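Section 3: Laying and Smoothing the Gray Cover

By now your Pluretska table is standing on all its feet, the top is bolted down, and the hard part is behind you. This section is about the cover, which is the bit we get the most happy mail about! A calm, matte gray top changes how a whole work corner feels, and it's a lovely thing to cut, sort, fold and sketch on. Set aside an unhurried stretch of the afternoon and put the kettle on somewhere well away from the table.

These instructions apply to the standard gray cover and to the Starbridge long cover. If you bought the Leung corner cover, read this section first for the general method and then go to Section 5, where the inside corner is explained.

What you need

The cover, still on its cardboard tube
Both packs of edge clips (the long clips are for the long sides)
The felt-edged smoother from the accessory bag
A lint-free cloth, and a second one that you don't mind getting damp
Mild dish soap and lukewarm water
A soft pencil

Scissors are not on the list. The cover is cut to size at the workshop, and if it seems too long or too short, check the label on the end of the tube against the label under the tabletop before you do anything else. They should carry the same letter.

CAUTION: Do not use a knife, a metal ruler or a credit card as a smoother. They leave shiny lines in the matte finish and those lines are permanent.

3.1 Letting the cover rest

1. Bring the tube into the room where the table will live.

2. Slide the cover off the tube. Don't pull from the inside edge; push gently from the back end of the roll and let it walk out by itself.

3. Unroll it face down on a clean floor or a made bed. The face is the plain gray side. The back has a printed grid and the Pluretska name.

4. Leave it for 12 hours. Overnight is perfect.

NOTE: The cover will try to curl back up for the first while. Books at the corners help. So do folded sweaters, which are kinder to it if you're short of books.

If it has come out of a cold van in winter, give it a little extra time before you unroll it. A cold cover is stiff and can crease at the ends, and it's so much nicer to handle once it has warmed up.

3.2 Getting the tabletop ready

5. Vacuum the tabletop with the brush attachment, then go over it with the lint-free cloth. Run your palm across it. Your hand will find grit that your eyes have missed, and every crumb left behind will show as a tiny bump later on.

6. Wipe the top with the damp cloth and a drop of dish soap, then with clean water.

7. Let it dry for 30 minutes. Open a window if the weather is nice.

8. Find the middle of each long side and make a small pencil mark on the edge, where the clips will hide it.

CAUTION: No furniture polish, wax or oil on the tabletop before the cover goes on. If you have used any of these already, wash the top twice with dish soap and wait until the next day.

3.3 Laying the cover

Two people make this a pleasure. One person can do it, and there is a note for solo builders below.

9. Stand at the long sides, facing each other, and hold the cover by its middle, face up. The grid side goes down.

10. Line up the small notch in each long edge with your pencil marks. Lower the middle first and let the two halves drape out toward the ends.

11. Press the middle down with your flat hand. It will grip lightly. If the notches have drifted, lift and try again as often as you like; the backing has no glue and doesn't mind a bit.

12. Take the smoother, felt side down, and stroke from the middle out to one end in long, overlapping passes. Then do the other end. Keep the pressure light. You're chasing air out from underneath, and air is easy to persuade.

13. Walk around the table and check the overhang. It should be the same on facing sides.

If you're on your own: roll the cover loosely around its tube again, face inward, and set the roll at the left end of the table. Clip that end with two short clips, then unroll toward the right with one hand and smooth with the other. Wanpen Phromma, who wrote the first version of this guide, does it this way every time and is faster than any two of us.

3.4 Clipping the edges

14. Begin with one long clip in the middle of a long side. Hook the lower lip under the tabletop and press the upper lip down until it clicks.

15. Put the next one directly across from it.

16. Work outward from there, alternating sides, leaving a finger's width between clips.

17. Clip the short ends last. At each corner, fold the flap down like the paper on a present, tuck the small triangle inward, and close it with the rounded clip.

NOTE: A clip that won't click usually has a bit of cover bunched inside it. Take it off, smooth the edge with your thumb, and go again. Please don't use a hammer, however small.

3.5 Checking the surface

Here comes our favorite part. Stand back and have a look at what you've made, then get in close. Go over the whole top with your eyes near the surface, a little at a time, in ordinary room light.

18. Look for bumps. A round, soft bump is air; stroke it out toward the nearest edge. A small, hard bump is grit; open the nearest clips, lift the cover, brush the spot clean and smooth it down again.

19. Look for long ridges running from side to side. These are left over from the roll. Most of them relax in the first few days. If one bothers you now, lay a towel over it with a few heavy books on top and leave it until morning.

20. Look at the color. Up close you want to find plain, light, matte gray with no seam or pattern in it. The gray won't be one flat tone all over, and it shouldn't be. One side can look slightly warmer, leaning toward beige or pink, while the other goes cooler, toward blue or green, with soft changes in brightness in between. Gray picks up a little of everything, and this gentle drift is part of what makes it so easy on the eyes.
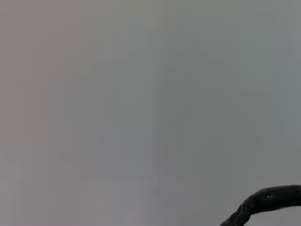

3.6 First use and the first week

21. Leave the table free of anything heavy for the first evening. Paper, fabric and a cup on a coaster are fine.

22. On the second day, press along all the clips once more with your thumb. One or two may have worked a little loose as the cover settled.

23. After 10 days, go over the top again with the felt smoother. It only takes a moment and it makes a real difference to how flat the cover stays.

Everyday cleaning is wonderfully dull: a damp cloth, then a dry one. Pencil comes off with a white eraser. For ballpoint, use dish soap on the corner of a cloth and dab, working from the outside of the mark toward the middle. Masking tape may stay on for a day or so, then peel it slowly and low to the surface.

CAUTION: Hot pans, irons and glue guns must not touch the cover. Use a thick board under them. Heat marks can't be taken out.

CAUTION: Avoid scouring pads and cream cleaners. They turn matte gray into patchy gray in a few strokes.

3.7 If something isn't right

The cover slides when you lean on it.
The tabletop was probably still damp or had polish on it. Unclip one long side, fold the cover back, wipe and dry the top, and lay it down again. Do the other half afterward so the middle stays lined up.

A corner keeps lifting.
Open the rounded clip and check that the triangle is tucked inward and lying flat. A doubled fold is too thick for the clip to hold.

There's a shiny spot.
Try a barely damp cloth first. Soap residue dries shiny and wipes right off. If the spot stays, it has been rubbed, and a light pass with the felt smoother may soften it.

The notches don't meet the marks.
Measure the middle of the table again. If the marks are right, send the letter from both labels to Despina Golob at the Vodstead workshop, along with your order number, and she'll sort out a replacement cover.

Keep the cardboard tube if you have the space. It's the best way to move or store the cover, always rolled with the gray face inward.

Continue with Section 4: Fitting the Drawer Rails.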